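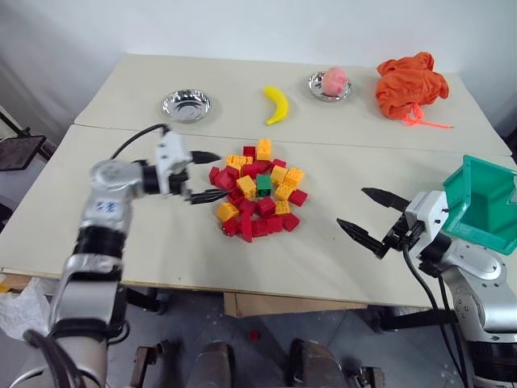 **Brekovley Parents Board > Playrooms & Toys > Two tables pushed together, what goes where?**

**plumbobbin** wrote:

OK, I need opinions from people who have done this longer than me. We finally got the playroom at the Wedlow hall painted and I have two white tables shoved together, one against the wall and one in front of it. The idea is that the back one holds the "quiet" stuff (play food, the little metal bowls, dress-up bits) and the front one is for the big bricks. Kids stand at the front, bricks get dumped in a heap in the middle, everybody digs in.

My trouble is that the two kinds of toys keep wandering into each other. By the end of Saturday morning I've got red bricks in the steel bowl and the banana under the radiator. And there's the seam between the tables, which seems to be a magnet for anything flat.

So: do I keep it as two tables touching, or pull them apart? And do the bricks need a tub, or is a heap fine? I'm leaning heap. The kids walk right past a tub and go straight to a heap.

**mrs_oatcake** wrote:

Heap! We did tubs for two years and all that happened was that one kid would sit with the tub in his lap like a dragon. With a heap in the middle of the table there's room to reach in from three sides, and they can see what's there without digging to the bottom.

I'd leave the tables together too. A gap just means things on the floor.

**Gantry34** wrote:

Going to disagree with the heap. It's great for the first ten minutes and then it spreads until there's no flat table left to build on. The big bricks are the worst for this because they're chunky and end up on their sides and every which way. You want a clear patch in front of each kid and the pile well back, up near the seam. Or a shallow tray. Not a tub, a tray, with sides low enough for the littlest ones to reach over.

Pull the tables apart or don't, I don't think it matters much.

**plumbobbin** wrote:

A tray I could live with. I have a big cafeteria one from when the Brouwer canteen closed, but it's brown and ugly and I just painted everything white. (Yes, I know. White. In a playroom. My sister already had a lot to say about that.)

**tealeaf_ann** wrote:

Can I ask about the colors? Yours looks mostly red with some yellow mixed in, and I only spotted the one green block. Did you buy it that way or is the rest of the green living under somebody's couch? We have the same problem with blue. I swear we started with plenty.

**plumbobbin** wrote:

Ha! It came to us as a hand-me-down from the Bralonano church sale in a pillowcase, so whatever happened to the green ones happened before my time. The one green block is now the most valuable object in the building. It has been a frog, a traffic light, and a piece of broccoli. I've seen actual tears over it.

**mrs_oatcake** wrote:

Buy more green. Please. I've lived this with a purple crayon.

**Gantry34** wrote:

Or take the green one out of the pile altogether. Cheaper.

**tealeaf_ann** wrote:

Oh, don't take it out! That's the fun of it, hunting for the one. My daughter would spend a whole morning on that.

**Gantry34** wrote:

Your daughter might. My two would spend the whole morning hitting each other with it.

**dorrity** wrote:

Jumping in on the back table because everybody's talking bricks. I really like the metal bowls for play food. We had plastic ones and they cracked, and the kids like the noise of the metal ones (you might not, haha). I'd put a piece of fruit in each, the way you have the peach in the small dish. If a bowl sits there empty, it's an invitation. That's how bricks get in.

So put the banana in the round bowl? Right now it's just lying between the two dishes and it has no home, and a toy with no home is going on the floor. It might hang over the side a bit but that's OK.

**plumbobbin** wrote:

I tried the banana in the bowl on Sunday and it kept flopping out. The bowl is pretty shallow. I could swap it for something deeper, but I like that one, it's shiny and it cleans up with one wipe.

**dorrity** wrote:

Then a little basket for the banana and keep the bowl for "soup." Ours was always soup. Soup with bricks in it, so I guess I take back what I said about bricks in bowls.

**hollowell_mom** wrote:

How do you wash the fuzzy peach? We had a fuzzy fruit once and it went gray within a month, and I was never sure whether I could put it in the machine. The smooth plastic ones you just rinse.

**plumbobbin** wrote:

Damp cloth and a bit of dish soap, then I leave it on the windowsill overnight. I've never dared put it in the machine. It's still pink, so something is working! Somebody did chew it in February though and I did think about throwing it out.

**hollowell_mom** wrote:

Ours got chewed too. What is it about the fuzz??

**Gantry34** wrote:

Can we talk about the orange thing at the right end? It's got a drawstring cord trailing out across the table. I would not leave a cord loose on a table for toddlers. I'd pull it right out or sew it down short. I'm not trying to be the grump here but that one bothers me more than bricks in a bowl.

**tealeaf_ann** wrote:

Agree with Gantry on this, for once. Cords come off everything in our house.

**mrs_oatcake** wrote:

I think that's a bit much if there's a grown-up standing right there, but sure, it can't hurt.

**Gantry34** wrote:

There's a grown-up standing right there until the phone rings.

**plumbobbin** wrote:

No, fair, you're right. It's coming out tonight. I use the orange one for cleanup and I dump it on the back table in a wad and never think about it again. I'll put up a hook by the door, too, so it's off the table completely.

That gives me more room at that end. Maybe the basket for the banana goes there?

**dorrity** wrote:

Yes! Banana basket at the right, peach dish next to it, soup bowl stays at the left where it is. Then leave the middle open so they can "cook."

**sprocketeer** wrote:

I'm the odd one out, I'd split the tables and turn the food one sideways along the wall. When you have them one behind the other, the short kids can't reach the back table without leaning over the bricks. They lean, they sweep half the pile off with their bellies, and there's your mess. I bet that's how your two sets get mixed.

**plumbobbin** wrote:

Oh. Oh no. That is exactly what happens. I was blaming the Henderson-sized kids (you know, the tall ones, every group has them) and it's the little ones climbing across.

**mrs_oatcake** wrote:

Still voting together. Put the stepstool at the side.

**sprocketeer** wrote:

A stepstool at the side of two tables pushed together still leaves them a long reach to the middle. Try mine for one Saturday. If it's worse, shove them back, it takes a minute.

**plumbobbin** wrote:

OK, plan for this week: cord comes out, hook goes up, basket for the banana, tables split with the food one along the wall. Bricks stay in a heap (sorry Gantry) but farther from the edge, and I'll bring the ugly brown tray as a backup. Green block stays in the pile until the next crying fit.

Does anyone have spare green ones they'd swap for red? I have so, so much red.

**hollowell_mom** wrote:

I've got a few green, the big chunky kind, but they might be a different make and not click. I'll dig them out of the garage and measure one tonight. Do you want the wheels piece too?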